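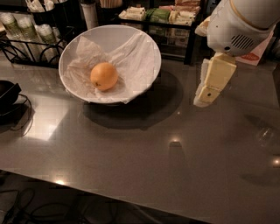 Orange in the napkin-lined bowl

Storing citrus on the counter vs. in the fridge: does a paper liner do anything?
Home Food Storage > Fruit and Vegetables

dlubis
Posted 4/8/25
I buy navel oranges by the case in winter and into spring. Case count varies, but I keep the fruit for up to six weeks and I lose more of it than I would like. Two failure modes: green mold starting at a contact point, and general shriveling with the rind going leathery. The second is plainly water loss. The first I assume is spores plus a wound plus trapped moisture.

My mother-in-law lines every fruit bowl with a paper napkin and claims it prevents mold. I have started doing it too, without any evidence. Before I set up a comparison I would like to know whether anyone has already run one, and what the liner is supposed to do physically. Absorb condensation? Cushion the fruit? Both?

Kitchen conditions: 70 °F most of the day, humidity unknown, no direct sun. Fridge is a Zurel with two drawers, each with a vent slider.

Danang

rindandpith
I worked in a packing shed for several seasons. Cushioning is the real mechanism, if there is one. Green mold on citrus is a wound pathogen. It does not get through intact rind under ordinary conditions. It gets in through a puncture, a stem pull, a scuff from the crate, or a nick from another fruit's stem button. Anything that reduces abrasion reduces entry points.

The absorbing part matters only if there is liquid water to absorb. On a counter at 70 there should not be, unless you washed the fruit and put it away wet or moved it out of a cold fridge into a humid room.

Do not wash until you are ready to eat.

kos_i
I disagree with part of this. Washing before storage is fine if the fruit is dried completely. I wash everything on arrival, dry it on a rack with a fan for two hours, and then sort it. The wash takes off loose spores and field dirt. The sheds wash too, so "do not wash" cannot be an absolute.

rindandpith
The sheds wash, then apply wax, and usually a fungicide, in a controlled line. The wash also strips some of the natural wax, and the applied coating replaces it. At home you are doing the first step and skipping the second. You will see faster weight loss on scrubbed fruit than on unscrubbed. How much depends on how hard you scrub.

kos_i
I rinse. I do not scrub. And the fruit has already been waxed by the time I get it, so a cold rinse is not removing much of anything.

dlubis
Can you both put numbers on weight loss? That is easy enough to measure at home and I have a gram scale.

rindandpith
I have no home numbers. In the shed we tracked it by carton and I did not keep the sheets.

L_Braganca
I do have home numbers, for one batch, so treat them accordingly.

Same case, same variety, fruit picked for similar size. All fruit started close to 200 g. I held six on the counter in an open bowl, six in a fridge drawer with the vent open, and six in a fridge drawer inside a loosely folded plastic bag. I weighed each one every few days through the first part of June.

Counter fruit lost weight fastest and felt soft first. Drawer fruit without a bag was in between. Bagged fruit lost the least by a clear margin, but one of the six developed mold at the stem end, and it had spread to the neighbor it was touching by the time I noticed. Neither of the other two groups had any mold.

So the bag solves the shriveling and worsens the mold. I now use a mesh bag in the drawer with the vent mostly closed, and I check it when I take one out. No liner in any of this, so it does not answer your original question.

Luana

dlubis
Useful, thank you. Were the bagged ones dry going in?

L_Braganca
Dry to the touch. I did not wash them. There were droplets on the inside of the plastic within a day, which came from the fruit itself.

tadeo_e
Then that is exactly the case where a paper liner should do something. Put the paper inside the bag. I have done this with lemons for years: one sheet of kitchen paper, folded once, in a zip bag with the seal left open at one corner. Replace the paper when it feels damp. The lemons keep well past a month.

In an open bowl on a counter I would expect no effect at all. The air is already taking the water away.

kos_i
Agree on the bag. On the bowl I would go further and say the napkin can be a small negative. It covers the underside of the fruit, so you do not see the first soft spot. It also holds spores from the last batch if you do not change it.

dlubis
How often would you change it?

kos_i
Every refill. Wipe the bowl with diluted vinegar, let it dry, new paper. If there was a moldy one in there, throw the paper out the same hour and wash the bowl with hot water and dish soap.

rindandpith
Hot water and soap is enough. Vinegar does not do much to mold spores at the strength people use it.

kos_i
It does something. I have used it for ten years.

rindandpith
That is a report about your kitchen. I would still use soap.

scantero
Late winter navels and a June Valencia are different fruit with different rinds. Luana, which did you have? Navels go at the navel end in my experience, which is a natural opening and will not be helped by padding. Valencias hold longer for me in every condition. If Danang runs his comparison with navels he should record where on the fruit the mold starts: stem end, navel end, or side. Side would support the abrasion theory. The other two would not.

Also, nothing has been said yet about chilling injury. Oranges are fairly tolerant. Grapefruit and lemons less so. Long storage at the coldest part of the fridge gives you pitting on the rind, small sunken brown spots, and people take that for rot and discard fruit that is fine inside. Keep them off the back wall.

Saturnino

L_Braganca
Valencia. Good point about the start location. Mine was stem end on the first one and side contact on the second, but the second was plainly spread from the first.

dlubis
Proposed setup, please criticize:

Group A: counter, bowl, no liner
Group B: counter, bowl, napkin liner
Group C: fridge drawer, mesh bag, vent mostly closed
Group D: fridge drawer, plastic bag open at one corner, folded paper inside

Six fruit per group, all navels, none washed. Any fruit with a visible wound is excluded at the start. Weigh on day one and then weekly. Record mold start location as Saturnino says. Bowls are identical, from a set made by Dollent. I will add a cheap humidity meter next to the counter bowls.

tadeo_e
Add a control for the fruit touching each other. In a bowl of six, the bottom ones carry the load and have more contact area. In a drawer they sit in one layer. You are changing two things at once between counter and fridge.

dlubis
I could use wide bowls and keep them in a single layer. Six navels might not fit. I could also do single-fruit bowls for part of it, but I do not own that many bowls.

tadeo_e
A single layer on a tray would do for A and B. The bowl is not the variable you care about. The paper is.

kos_i
A tray with paper is not the same as a bowl with paper. In a bowl the paper comes up the sides and touches the fruit in more places. If the question is "does my mother-in-law's method work" then test her method, bowl and all.

tadeo_e
Fine. Then keep the bowls for A and B and do not compare them with C and D for mold, only for weight.

scantero
Six per group is too few to see a mold difference anyway. If your normal loss rate is one in ten, you would expect zero or one per group and learn nothing. Weight you can see with six. For mold you would want several cases, and I doubt you will eat that much citrus.

dlubis
I went through my receipts and the house ate 128 oranges between two cases last season, so perhaps over a couple of winters. I will run it for weight first and just log the mold.

rindandpith
Reasonable. One request: weigh at the same time of day, and let the refrigerated ones sit out until any condensation is gone, or you will be weighing water on the rind.

L_Braganca
Or wipe them. I wiped, but it adds handling, and handling is its own source of scuffs.

scantero
Let them sit out. Half an hour under a fan is plenty.

zestgrader
Different question, same topic. Does anyone store for zest as opposed to juice? I find the rind on counter fruit gets harder to grate after a week and the zest is drier, while the juice is unaffected. For baking I now zest the whole case on arrival, freeze the zest flat in small bags, and use the bare fruit first.

tadeo_e
Bare fruit lasts a few days at most in the fridge, wrapped. I would zest only what you will eat that week.

zestgrader
I juice the rest the same day and freeze that too. A case is one evening of work with a Zevus hand press. The juice separates a little on thawing and needs a shake.

kos_i
Frozen navel juice turns bitter on me. Valencia does not. Known problem with navels.

zestgrader
I mostly buy Valencia, so that may be why I have not noticed.

scantero
It is the navels. The bitterness develops after juicing, even in the fridge overnight. Drink it fresh or use other fruit.

dlubis
I will start the groups when the next case comes in and post the weekly weights in this thread. Going with bowls for A and B, one fruit touching its neighbors as little as I can manage, liner changed only if something rots. If anyone wants a different variety run alongside, say so before then and I will see whether the Collado market has it.

L_Braganca
Valencia, if they have it. Then I can compare with mine.

dlubis
Noted.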